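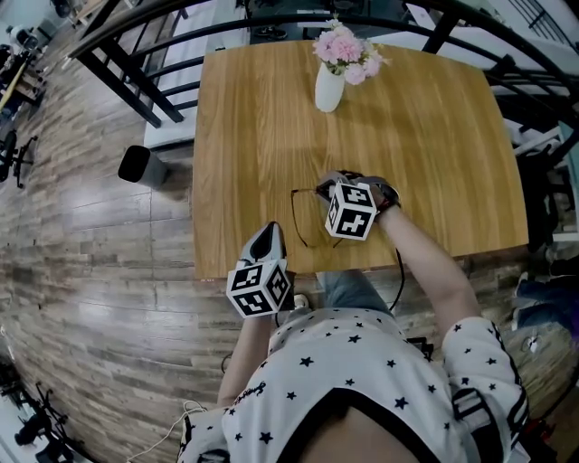 8 August 2022. Maintenance entry, Zunis gripper pair, Lovow station. The scheduled check of both hand units was carried out under procedure 85. Finger closure on the right unit had been reported as uneven, and the linkage screws were reset before the trial. The eyeglasses were used as the thin-part test, with the dark fingers closing on the frame while the glasses lay partly on the wood. The vase of pink flowers remains the fixed reference on the table and is not to be moved between trials. Closure error after adjustment: 3 counts. Limit: 200.

The marker cubes were wiped and their mounts tightened by hand. Cable slack at the right unit is to be reviewed by S. Andreadis before the Margaritis trials in December.

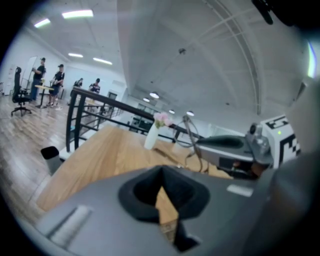

Second unit over the table, cable looped above the mechanism; green indicator showing on the marker cube.

Fault counter stood at 999 and was cleared. Spare finger pads requested from Mosten.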